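5 Setting up the counter display lighting

This section covers placement, wiring, first power-up and aiming of the Curnusel low-voltage light bar above a flat display counter. It applies to single-bar kits and to the first bar of a linked run. For wall shelving, see Section 6. For replacement parts, see Appendix C.

5.1 Before you start

Read Section 2 (Electrical safety) in full before opening the carton. The light bar runs on low voltage, but the power supply connects to the mains and must be treated accordingly.

You will need:
Pencil and spirit level
Tape measure marked in millimetres
No. 2 screwdriver
Drill and bits to suit the wall material
Wall anchors (not supplied)
Soft, lint-free cloth

CAUTION: Do not fit the bar to a panel that also carries plumbing or concealed wiring unless the position of both is known. Use a detector, and check the building drawings where they are available.

Note: Kits shipped before March use the older two-slot bracket. The steps are the same, except that the locking screw is on the left side of the bracket instead of underneath.

5.2 Choosing the position

Counters with light-coloured tops reflect a good deal of the output back onto the wall. On a white or cream top, start at the lowest output setting and work up. On dark timber or stone, start at the middle setting.

1. Clear the counter and wipe it down.
2. Measure the depth of the counter from the front edge to the back wall. Write this figure on the record card in the parts bag.
3. Mark the centre line of the counter on the back wall in pencil.
4. Mark the bracket positions 300 mm to the left and 300 mm to the right of the centre line.
5. Check both marks with the level. Correct the right-hand mark if they disagree.

If the counter has side walls, leave a gap between each end of the bar and the nearest wall. The end caps must be removable without taking the bar off its brackets. Coloured side walls will tint the light near the ends of the counter. Paint samples should be judged under the installed bar and not under the shop ceiling lights.

5.3 Fitting the brackets

1. Drill at each mark. Vacuum the dust from the holes.
2. Insert the wall anchors until they sit flush with the surface.
3. Offer up the left bracket with the arrow pointing to the ceiling and fasten it loosely.
4. Repeat for the right bracket.
5. Lay the level across both brackets, adjust, then tighten the screws fully by hand.

CAUTION: Do not use an impact driver on the bracket screws. Over-tightening distorts the bracket and the bar will not latch.

6. Hook the rear lip of the bar over both brackets and press the front edge upward until each latch clicks.
7. Pull down gently at the centre of the bar. If it moves, remove it and check that the brackets are parallel.

5.4 Connecting the power supply

The power supply must sit in a dry, ventilated place outside the display area. It may be fastened under the counter or inside a cupboard with a vented door. It must not be covered with stock, packaging or cloth.

1. Confirm that the mains outlet is switched off.
2. Run the low-voltage lead from the bar to the power supply. Keep the lead clear of hinges and drawer runners.
3. Push the lead into the socket marked OUT until the collar closes.
4. Fit the cable clips supplied. Leave a drip loop below the bar if the counter is near a sink.
5. Plug in the power supply and switch on the outlet. The indicator on the supply shows steady green.

If the indicator flashes amber, switch off, disconnect the low-voltage lead and switch on again. A steady green indicator with the lead removed points to a fault in the lead or the bar. An amber indicator with the lead removed points to the supply, which must be exchanged. The supply contains no serviceable parts.

Note: The maximum total lead length is stated on the label of the supply. Joining two leads with a third-party coupler voids the warranty.

5.5 Aiming and setting output

Aim the bar with the counter dressed the way it will be used. Tall stands and hanging fixtures cast the longest shadows and should be in position before you begin. Work with the room lights at their normal evening level.

1. Loosen the thumbwheel at each end by one half turn.
2. Rotate the bar until the bright band falls across the middle of the counter.
3. Stand where a customer would stand. If the light source itself is visible, rotate the bar toward the wall until it is hidden.
4. Look for hard shadows behind any upright item. Move the item forward in small steps, or lower the output by one setting.
5. Tighten both thumbwheels.
6. Press SET and hold it until the bar blinks once. The output level is now stored and will be kept after a power cut. 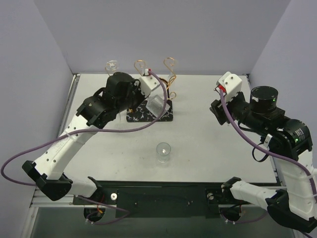

Figure 5-3. White tabletop with pale back and side walls; hanging stand beyond centre.

5.6 Linking further bars

Up to four bars may be run from one supply. Fit and test the first bar on its own before linking any others. Remove the right end cap, insert the link connector with the flat side facing the wall, and slide the next bar onto it. Press SET on the first bar only. Linked bars take their level from it.

5.7 Cleaning and care

Switch off and allow the bar to cool before cleaning. Wipe the lens with a dry cloth. If grease is present, dampen the cloth with water and a drop of dish soap, then dry at once. Do not use methylated spirits, glass cleaner or scouring pads.

Check the latches and thumbwheels each time the display is changed. A bar that rattles when a nearby door closes has usually lost tension at one latch. Part 199 (latch pair) fits all bars in this series.

5.8 Record of changes to this section

2019-05-10: Steps 6 and 7 added to 5.3. Wording on drip loops revised in 5.4. Part number for latch pair corrected from 34 to 199. Checked by Hülya Tuncer; approved by Ertuğrul Bayram.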